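From: Tania Majumder
To: demo-teaching list
Date: 14 January 2021
Subject: Re: [demo-teaching] hand guiding or remote, for kitchen stuff?

Hi Haruto, hi all,

Sorry for the silence, I've been living in our kitchen setup all week and only now got through my mail. I'm keeping your question in here so people can follow along:

> Haruto Ishida wrote:
> We are about to start recording at Kettani and can't agree on
> how to do it. Half of us want to grab the arm and push it
> through the task. The other half want the leader arm, with the
> operator off to the side. The task is plain table stuff, pick
> up toy food and put it in dishes. Has anybody done both with
> the same objects? And how many demos before it was any good?
> Also, do you let the operator look at the table, or only at
> the camera views?
> Haruto

Same table and same toys in all four, two of them from the wrist:
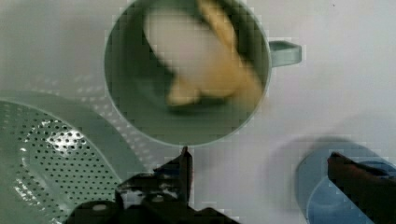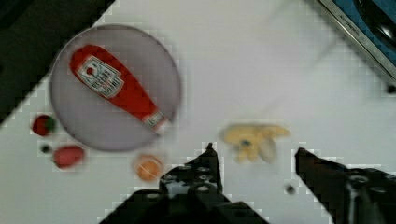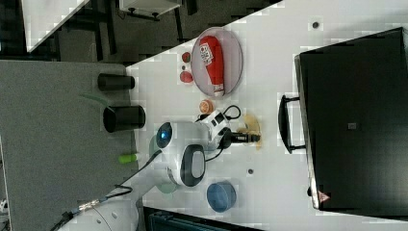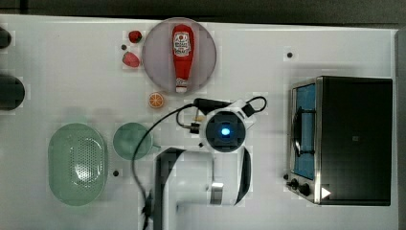

So, yes, we've done both, and I have opinions! We started with hand guiding last July because it needed no extra hardware and Mercy Mrema already had the arm's free-drive mode working. It feels great. You take hold of the thing, you swing it over, you know exactly how hard you're pressing. But then you play back the recordings and your own forearm is in half of them, and the policy learns to look for your sleeve (mine was striped, very popular with the network). Look at the overhead view, where the arm comes up from the bottom of the table and there's the ketchup bottle lying on the plate right ahead of it. If you wanted to hand guide to that bottle you'd be leaning across the whole table, and your head and shoulder would cover the plate at the very moment you want to see it. We tried standing on the far side. Then you're steering backwards and your wrists hate you.

Remote control fixes that and gives you other problems. The big one for us was that people move too slowly at first, then stop dead above the object while they think. The model copies the stopping. We had a policy that would hover over a strawberry like it was reading the label. What helped was letting every new operator do a bunch of throwaway runs that we really do throw away, and then asking them to redo any demo with a long pause in it. Nanami Nagano is our fastest and her pauses are so short that her runs needed hardly any trimming.

On numbers: our first batch was 57 demos by hand, and it was bad. It would reach, and it would close the gripper, just seldom in that order. The set we use now is 1018 demos, all by remote, from 7 operators. Please don't take that as the number you need. I think we could have stopped a good bit earlier if we'd moved the dishes more in the beginning. For the first couple of weeks everybody put the plate back in the same spot out of pure tidiness, and we paid for it later.

On your last question, we went with camera views only, and I'd do it again. If the operator looks straight at the table they use things the robot can't see, and then the demo has little corrections in it that make no sense from the cameras. The catch is that the wrist view is hard to drive from. You see the fingertips and whatever is near them, and depth is a guess until you've had some practice. Hinata Kobori drives with the wrist view large and the overhead one small in the corner, I do it the other way around, and we're both sure we're right. Try both before you build the operator desk - ours had to be rebuilt.

A couple of smaller things. Round bowls and mugs are easy to reach into from above and annoying to pick up, so if your task has both, record them as separate tasks. Bottles on their side want the gripper turned to match them, and people forget to turn the wrist until the last second. We now say out loud "turn first, then go down" and it's cut our redos a lot. And tie up your cables before the first session, with enough slack for the full wrist turn. I know you know. Do it anyway.

One thing I'd still use hand guiding for is contact. Wiping, pushing a door shut, pressing something into place. Our leader arm has no force feedback, so operators either barely touch or lean in way too hard. Mercy wants to try 2 short hand-guided sets for the pushing tasks and mix them with the remote ones, with the arm views masked where her hands show up. If anybody on the list has mixed the two kinds of demo like that, I'd love to hear how you weighted them.

Haruto, are you on the same leader arm as last time or did Kettani get a new one? If it's the old one, check the trigger spring before you start. Ours went soft and the gripper never fully opened, and we didn't notice for days.

Tania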